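3.2 Work surface and container task

The packing trials were carried out on tables with a light wood-grain top. We had first planned to use a plain gray mat, as in the Lirari pilot, but the mat shifted under the container when its lid was pressed down, and a shifted mat changed the starting layout for the next trial. The bare tabletop was kept for all trials reported in this section.

The container is a rectangular white tub with slightly flared walls and a thick rim. Its lid is a separate piece with a handle across the center and two latch clips, one at each end. We chose this type over the hinged boxes used at Nedwood because the lid has to be put somewhere while the tub is being filled, and where people put it is one of the things we wished to record. Each trial begins with the tub open near the middle of the table and the lid flat on the surface behind it. One or more small cartons are then placed to the right of the tub. The person packs the cartons, fits the lid, and closes both clips. Trials in which a clip was left open are kept in the set and marked as incomplete.

The cartons are light and tip over easily. A carton that fell before it was touched was stood up again and the trial restarted; a carton that fell after first contact was left to the person to deal with. This rule was written by Jaxon Wong after the first week at the Kivdale site and was applied to the earlier trials from the notes. Cartons with printed faces were preferred to blank ones, as the print makes it simple to tell which face is up once the carton is in the tub. We did not control which face was up at the start.

The set contains 2,956 packing trials. Of the layouts used, 12 were repeated at every site, with 100 trials each, and these form the basis of the comparison in Section 4. The remaining layouts were left to the sites, within the limits given above.

The tabletop itself needs some comment, as it affects how the labels were made. A pale top gives little contrast with a white tub and less still with a white lid lying flat. Overhead light makes this worse: parts of the surface reflect strongly and the grain fades or is lost in those parts. The grain is of use elsewhere. Its lines and arches do not move between trials, so a short stretch of it can serve as a fixed reference when the tub has been pushed out of place. Scratches and stains serve the same purpose and are often easier to find than a feature of the grain. Figure 3 gives a general view of the layout and two closer views of the surface.
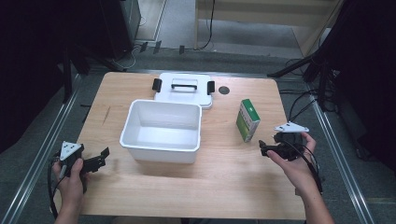
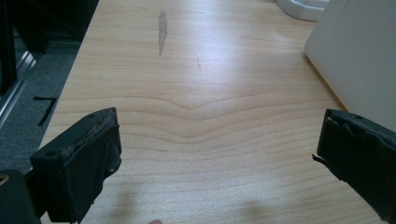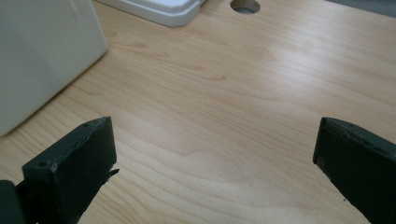 Figure 3. Work surface for the container task. First view: open tub, lid and carton on the table. Second view: wood grain with a V-shaped dip near the center and a gray smudge farther up. Third view: arched band of darker grain in the lower middle of the tabletop.

Labelers were asked to mark the outline of the tub at the outer edge of the rim and the outline of the lid without its clips. The clips were marked separately. Where part of the lid was hidden by the rim of the tub, as happens often when the table is seen from the packing side, the hidden edge was not filled in by guesswork. It was recorded as hidden, and the visible part was used alone. Glare was handled in the same way — an edge that could not be followed was left open.

Surface marks were listed once per table and given short codes. Marks that could be wiped off were to be cleaned before a session, and those that remained after cleaning were added to the list. At Bodin the tables were replaced in August, partway through the work, and the list for that site was made again from the start. Trials from before and after the change are treated as coming from different tables throughout this paper.

We did not try to match the tone of the tabletops across sites. The same top can look almost white in one place and a warm beige in another, depending on the angle of the light, and this spread within one table was larger than the spread between tables under even light. For this reason color was not used to find the edge of the tub. The rim was found from its shading, and the labels were checked by hand in all trials where the tub stood in a bright part of the surface.

3.3 Order of placement

For trials with more than one carton, we recorded the order in which the cartons went into the tub and the final position of each. A carton taken out and put back counts as a new placement. The lid is treated as the last item, even in the small number of trials where it was picked up early and held.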